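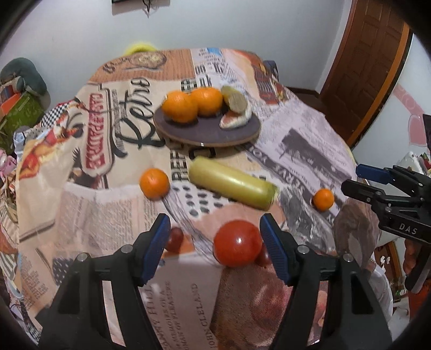 Flora Geddes wants to know if I'm scared of losing my job to the sorter, and she asked it in front of the whole break room, so I guess I'm answering in public now. Short version: no. Long version is a thread, sorry.

So I pack fruit at Lonus. Gift boxes, office boxes, the fancy ones with the ribbon. I've been on the line long enough to have opinions about mandarins. We got the Clokudura sorter in November and people keep asking me what it's like.

What it does: fruit comes down the belt, it looks at each piece, it picks, it puts it in the right tray. What it doesn't do: lunch, gossip, ribbon.

The first week was rough. Everybody stood there watching it like it was a new baby. Kenneth McIver kept a hand near the stop button the entire shift. I don't think he blinked.

Tomatoes were the big drama (yes, we do tomatoes, there's a savory box, it's good!). Squeeze too hard and you've got soup. Too soft and it rolls away under the belt and somebody finds it on Monday by smell.

Grapes were worse. A loose grape is tiny and slippery and goes wherever it wants. We still do most of the grapes by hand and I'm kind of proud of that.

OK the part I really wanted to talk about, which is my wrists. I used to go home and not be able to open a jar. Same grab, same twist, all day long. Now I do maybe half the grabbing and I can open my own pickles. Huge for me.

But it isn't all pickles. We used to be three on the sorting table and now it's two. Thanasis Michailidis got moved to loading, and he says he likes it, he's outside more. I miss him though. He sang. The machine hums, but always the same note.

And the talking changed. When you sort by hand you can chat the whole time, your hands just know. Now I'm watching a screen for the pieces it isn't sure about, and you can't really watch a screen and hear about somebody's sister's wedding. I missed the entire wedding.

Pieces it isn't sure about, by the way: anything cut, anything with a leaf on it, anything a weird shape. It sends them to me. So my day is basically all weird fruit now, and I like the weird fruit.

Somebody asked about numbers. Our best shift before was 3515 pieces. We beat that in the second month and got a sheet cake. The day after the cake it jammed and we did 198 before first break, by hand, grumbling, with Thanasis called back in from loading. He sang. Best morning of the winter.

Pay is the same. I asked. If we're putting out more boxes I think that should show up somewhere besides cake, and I said so at the meeting, and Fraser Urquhart wrote it down. I'll let you know if it goes anywhere past the notebook.

Flora, I'll save you a seat tomorrow. Bring your questions, and bring the good chips.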